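Tabletop pushing data: how to reset the blocks between episodes, and how much variety is enough?

Asked by Griet Vandenberghe, 6 Jan 2020
Tags: data-collection, imitation-learning, teleoperation, planar-pushing 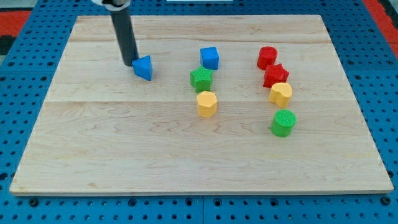 Board with the eight blocks, arm tip next to the blue triangle.

I am collecting teleoperated demonstrations for a language-conditioned pushing policy. Setup: one arm with a plain rod as end effector, a wooden board, eight foam blocks in four colors (blue, green, yellow, red; two of each). Shapes are triangle, cube, star, hexagon, cylinder and heart, with star and cylinder appearing twice in different colors. Instructions are of the type "push the blue triangle to the green star" or "move the red cylinder away from the red star".

The operator drives the rod in x and y only. Height is fixed in software. We log the end effector position, the commanded target and one camera stream at 10 Hz. Episodes end when the operator presses a pedal.

I have 300 episodes so far. A behavior cloning baseline trained on them does acceptably when the target block starts on the far half of the board and badly when it starts on the near half. I plotted the start positions and the reason is plain enough: the person doing resets puts the blocks down in similar places every time, mostly toward the arm. The near half is hardly covered.

Questions:

1. Should resets be done by hand from a printed random layout, or is it better not to reset at all and let each episode start where the last one ended?

2. Is there a sensible number of episodes per instruction before adding new instructions? I have 40 instructions on the list.

3. Do I need to discard episodes where the rod touches a block other than the one named?

Budget is one operator for the remainder of the project, so I can't simply collect ten times more. The logger is Kederora, if that matters.

Answer 1 (accepted)
Pieter Van Acker

1. Don't reset after every episode. Chain them. Let the operator work for ten minutes or so without anyone touching the board, drawing a new instruction each time the pedal is pressed. The end state of one episode is the start state of the next, and you get block configurations that arise from pushing, with odd rotations and blocks in contact. Those are the states your policy will meet at run time. Hand placement tends to give blocks standing well apart and squared up to the board.

Chaining has its own bias. Blocks drift to the edges and form clumps, since most of your instructions bring things together. Two fixes:

- Put separating instructions in the draw at a fixed rate. We used one in four.
- Do a full reset at the start of each chain from a generated layout. Sample positions uniformly over the whole reachable area, reject overlaps, sample yaw as well. We showed the layout on a monitor as a transparent overlay on the live camera view and matched the blocks to it. Paper printouts were slower and people rounded off the angles.

For your existing data: keep it, but bin the start positions on a coarse grid and weight the sampling in training so the far half doesn't dominate. It won't create coverage you don't have. Collect the next 100 episodes with layouts restricted to the near half and look at the plot again.

Check reach before you do that. If the arm is mounted behind the board, the rod may be unable to get on the near side of a block close to the front edge, in which case "push it back" is infeasible there and the operator will time out. Mark that strip as excluded in the layout generator.

2. I'd stop thinking of it per instruction. The pairs share most of their behavior. Contact, going around a block and correcting a slipping push are the same whichever block is named. What you need balanced is how often each block is the one being moved. Draw the block first, uniformly, then the target. Watch the two stars and the two cylinders in your evaluation. They differ only in color, so they're a direct test of whether the model reads the whole phrase or only the noun.

3. No. Keep them. Incidental contact is part of the task. Discard only when the final state doesn't satisfy the instruction, and even then you can relabel: have someone watch the clip and write down what did happen. In our set of 1000 episodes the relabeled clips were as useful as the clean ones.

Comment, Griet Vandenberghe: Thanks. The front strip is unreachable from the near side, I measured it this morning. Excluded now. What did you do about episodes with no contact at all at the start, where the operator is reading the instruction?

Comment, Pieter Van Acker: Trim until the commanded target moves more than a few millimeters. If you leave the idle part in, the policy learns to stand still, and it can stay there indefinitely.

Answer 2
carre_lab

We had the same trouble with coverage and solved it by rotating the board half a turn between sessions. Takes no time. I don't know if it works with pushing, ours was grasping.

Comment, Pieter Van Acker: With the blocks left on it this does move them to the other half. If the layout is generated each chain it makes no difference.

Answer 3
skokell_user

Which camera? If exposure is on auto, turn that off first. Yellow and red got mixed up in my data under evening light and I had to throw out most of August.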